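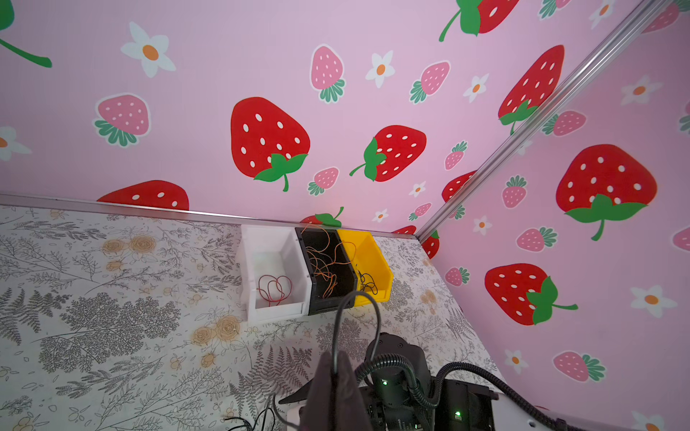
About Condia

Condia is an independent, nonprofit organization that works to keep harmful substances out of the things people use at home. We test consumer goods for heavy metals and other chemicals of concern, publish what we find, and press manufacturers, importers and public agencies to act on the results. Our work covers paint, toys, costume jewelry, floor coverings, school supplies and small household appliances.

The organization was founded by former staff of a regional poison information service. They had grown used to answering calls from parents who wanted to know whether a particular product was safe and could not find the answer on the label. Lăcrămioara Ilie, the founding director, still leads the organization today and oversees the testing program.

What We Do

Product testing remains the center of our work. Staff members buy goods from ordinary stores, street markets and online sellers, paying the same price as any other customer. Each item is given a record number on the day of purchase, along with the receipt and the packaging. Items are first screened in our own testing room with a handheld X-ray fluorescence analyzer. Where a screening result exceeds the level set in our protocol, a portion of the item is sent to an outside laboratory for confirmation. Results that have not been confirmed are not published.

To date, we have screened 3,600 products and placed 1,545 of them under further review. The full register is open to the public, free of charge, and may be searched by product type, place of purchase and substance.

We also assist local governments that wish to write purchasing rules for schools, clinics and child care centers. The Clorier Guidelines, prepared by our policy staff, set out model language for bids and contracts. They are now in use in 13 municipalities. Any public body may adopt them in whole or in part without asking our permission, provided that the source is named.

Our education staff visits schools and parent groups on request. Sessions cover how to read a label, what to do with old painted furniture, and where to take used batteries and lamps. Printed handouts are provided in four languages.
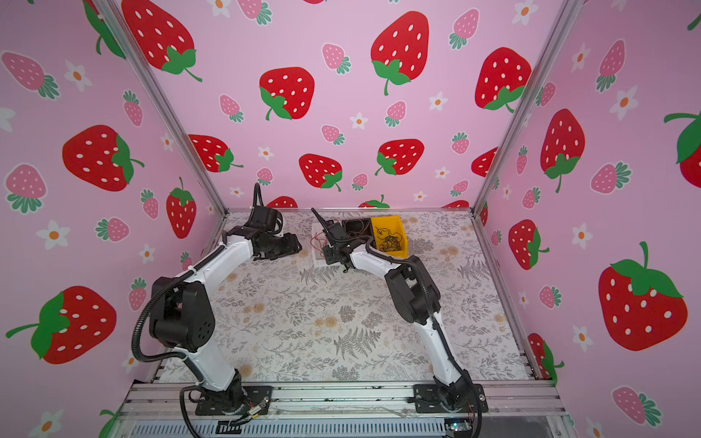
Our Testing Policy

Manufacturers and sellers named in a Condia report are notified in writing before publication and given time to respond. Their replies are printed in full beside our findings. A company may ask for a retest, and may send an observer of its own choosing to the laboratory. Companies may not review our text or delay its release.

We do not test products on commission, and we do not issue seals, badges or certificates of safety. A product that does not appear in our register should not be taken as approved by us. It may simply never have been tested.

Tested goods are kept in storage for one year after a report appears. After that period they are turned over to a licensed hazardous waste handler. Items found to contain substances of concern are never resold, donated or placed in regular trash.

Governance and Funding

Condia is governed by a board that meets each quarter. Board members receive no pay and must declare any financial interest in companies whose goods fall within our scope. The annual accounts are examined by Kristiansen, an outside auditing firm, and are posted each May together with the yearly program report.

Our income comes from individual members, from foundation grants and from fees for training offered to public employees. We do not accept gifts from chemical producers, toy makers, paint companies or trade groups acting for them. Grants above the limit set in our bylaws are listed by name in the accounts.

Where We Work

Our main office and testing room are in Lonar, on the second floor of the former customs building. The reading room on the ground floor holds past reports, copies of relevant product safety laws and a small collection of reference books. It is open to the public on weekday mornings. Large groups are asked to write ahead.

Reporting a Product

Members of the public who are concerned about a product may send us its name, the place of purchase and clear photographs of the label. Please do not mail the product itself unless a staff member has asked for it. Reports are read in the order received, and every sender gets a written reply. We are not able to give medical advice. Anyone who believes that a child has swallowed or breathed in a harmful substance should contact a doctor or the nearest poison center at once.

Page last reviewed: Sep 20, 2024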